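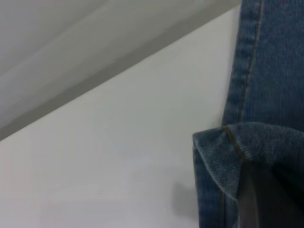

Grurnlow Cloth Handling Group — software side

Quick one before I go home, because if I don't write this up tonight it'll never get written. Week was mostly the seam finder. Some planning. Far too much time on logging, more on that lower down.

Where we are: the wrist camera model that picks a grasp point on trousers. The old version looked for edges. Any edge. Fine on tea towels, hopeless on jeans, where a fold looks like a hem and a hem looks like a fold and the thing would go in with total confidence and come away with a pinch of the wrong layer. So the new version looks for stitching first and works out the edge from that. The contrast thread on jeans is a gift. Golden brown on blue, you could nearly do it with a colour threshold, and in fact the first pass IS a colour threshold, don't tell Raymonde.

Then a small network cleans up the mask and spits out a line with a direction and a confidence. The planner takes the line, offsets it 10 mm towards the nearest free edge, and asks for an approach. That's the whole pipeline really. The offset is in a config file now and not in three different places in the code, which took me most of a morning and deserves a small medal.

Numbers, for those who like them: 2,000 labelled frames in the training set as of this evening, 700 of those done again from scratch after I found out I'd been marking the middle of double seams and Raymonde had been marking the left hand stitch line. Both reasonable! Not at the same time though. We now mark both lines and let the code make the middle. 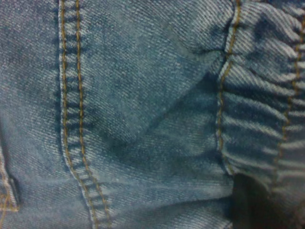 My seam finder has a bad habit, it wants every row of stitching to be straight. I wrote it that way. Fit a line, throw away anything too far off, done. But look at the two rows down the double seam, they bend off to the right as they go down, and the stitching on the gathered bit is wavier still and keeps vanishing into the dips. A straight fit gives you half of each and a low score, so the planner says no thanks and sits there. Swapped it for a short spline with four control points and a stiffness term. Much happier. It'll follow a curve but it won't go wandering off along a crease, which the first try did with great enthusiasm.

The gathers are a seperate problem. Strong light and dark stripes, running across, and the edge detector thinks it's Christmas. I've added a "ruffle" class so the network can just say so, and anything inside it gets masked out before the spline fit. Crude. Works on my held-out set, need to try it on the Stotdale garments before I believe it, theirs have drawcords.

Also the twill. Close up, the weave has its own direction and if you don't blur first you get a lovely clean answer that is the direction of the weave and nothing to do with the garment. Lost an afternoon to that one. Blur first. Writing it here so I can find it again.

Planning stuff now. We had two cameras disagreeing about where the cloth was. Fixed one says here, wrist one says slightly over there. I blamed calibration, redid calibration, no change, sulked. Nest Edwards from the Rudlow lot had a look over my shoulder at the timestamps and there it was, wrist frames being stamped when they arrived at the logger and not when they were taken. 133 ms late. When the arm's still it makes no odds, when it's moving everything slides. Stamped at source now. One line change, plus a test so it can't creep back.

While I was in there I also made the planner say why it refused a grasp. Before, you got "no valid plan" and that was your lot. Now it tells you if it was reach, collision with the table, confidence too low, or the fingers not opening wide enough for the thickness it's guessed. Thickness guess is still poor. Cuffs especially — there's elastic and a lot of bunched up layers in there and the depth tells you about the top one only.
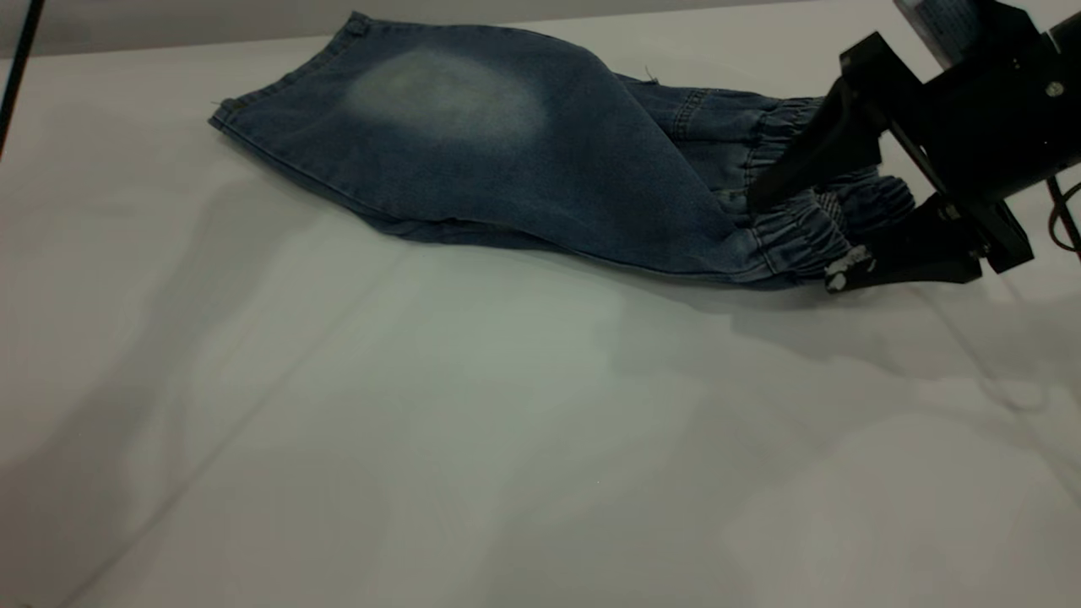
What the gripper loop does at the cuff

Close slowly until the motor current goes up, hold, compare against the thickness guess, then decide. That's the idea anyway. On bunched up denim the current goes up in a long lazy ramp and there's no nice step to trigger on, so I've gone over to watching the slope and waiting for it to settle. Adds a bit of time to each grasp. I can live with it.

Pad wear matters more than I'd like. Friction isn't modelled anywhere, it's just a number I typed in during July, and that pad tip has gone all scuffed and white since whenever somebody last looked hard at it. So the slip check is now the grown up way of doing it: lift a tiny amount, look at the wrist view, see if the cloth moved relative to the finger. If it did, close a bit more, try again, give up after three goes. Giving up is a proper state now too, with its own recovery, where it used to throw an exception and take the viewer down with it.

The elastic wants to spring back when you let go, so release has a delay in it and a straight retreat along the approach direction. No clever curved exits. Tried clever. No.

Tooling! The Bhatia viewer finally plays the wrist and fixed streams side by side with the mask drawn on top. You can scrub back to the moment a plan got refused and click it and it loads the exact inputs. Should of done this months ago. It has already found two bugs, both mine. 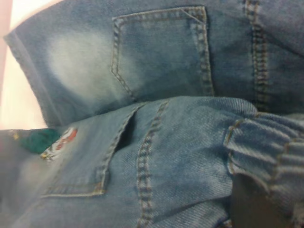
Raymonde Li

(yes my name goes in the middle, the blog template does that on long posts and I'm not fixing it tonight. And yes I told you not to tell me about the threshold, moving on)

Next job is telling pockets from seams. Same tan thread, same double rows, and a pocket edge is a terrible thing to plan a pull on. The back pocket is the easier of the two types because of the pointed bottom, there's a shape to match. The slanted one lower down is nastier, it runs into the fold and you only get part of the outline. My thinking is to label corners as well as lines, since seams mostly don't have them, and let the planner mark down any line that ends in one. Nest reckons we should segment whole panels. Probably right, but that's a lot more labelling and I've just done 700 frames twice.

Labels and tags are on the list as well. That little red and white one came up as stitching with high confidence, red being near enough to golden brown if your threshold is as loose as mine. Tightened the hue range, which lost some thread in the shadowy parts, loosened it again, then gave up and put tags in as a class. So that's ruffle, tag, and soon pocket. The class list is growing faster than I wanted.

To do, in no order:
faded patches, check the thread mask where the denim goes nearly white
spline stiffness per garment type, or one value for everything?
write down the labelling rules properly, with the double seam bit in
delete the old edge code (keep a copy) (no, delete it)
ask Rudlow if they want the timestamp test, it's the same logger

Branch is up, it needs a review from anyone who isn't me. Last bus is at twenty past so I'm off.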